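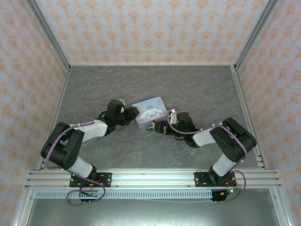
Pre-run check for the two-arm tin task, bench 3, filled in 2 Mar 2022 by me, with comments because Kekeli Bonsu asked for more than ticks this time. We're comparing two ways of teaching the arms to handle a small box together: the Groen policy, where both arms share one network, and the Kurkico policy, where each arm gets its own and they only swap wrist positions. The pale blue Cinnamoroll tin is the test object for both, and it lies tilted between the grippers plenty of the time, so please don't score a tilt as a fault by itself!

1. Rail and mounting plates
OK. All bolts checked with the short hex key. I gave the right plate an extra quarter turn (I always do, it's a superstition at this point).

2. Cable routing
OK with a note. The lavender cable needs enough slack at the wrist for a full roll, but not so much that it snags on the elbow. Run both arms through the Arnska warm-up at low speed and watch the loops the whole way. If one catches, stop and re-tie. Don't try to nudge it free while the arm is moving, please.

3. Boards and connectors under the rail
OK. Push each plug in with a thumb, power off. Loose plugs cost us 19 episodes in the last batch, and I'm still a little sore about it.

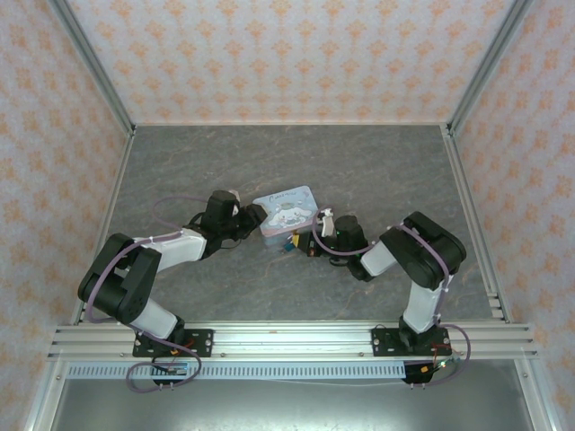 4. Gripper force limit
CHANGED. I lowered the closing limit on both sides before starting. The Kurkico policy likes to squeeze from the left before the right arm is ready, and a tin lid dents easier than you'd think. Write the new value on the log sheet, not on tape stuck to the wall (you know who you are).

5. Emergency stop
OK. Pressed twice, once at rest and once mid-move. Both arms held position. Reset took the usual long think.

6. Floor and walls of the enclosure
OK. Wiped down. Leave the floral wallpaper alone until the whole comparison is finished! Both policies were trained with it up, and swapping backgrounds is its own study (Gelari, next on the list).
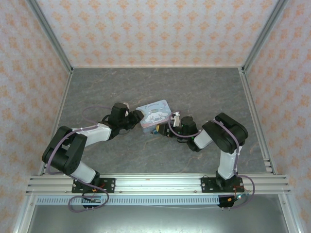

7. Recording
OK after a restart. Clock sync between arms and cameras passed on the second try. Episode numbering picks up at 2051.

8. Results so far, for whoever takes the next shift
Groen has finished 76 trials and I'm pretty happy with it. Its bad runs are mostly late closes on the right side. Kurkico is slower and fussier, but it recovers better after a slip, and I'd love to know why before we write any of this up. My guess is the position swap. Kekeli thinks it's the training order, so we'll rerun with the order shuffled.

Still open: spare fingertips, a fresh log sheet, and the squeak in the left elbow. It passes the motion check but I don't love the sound.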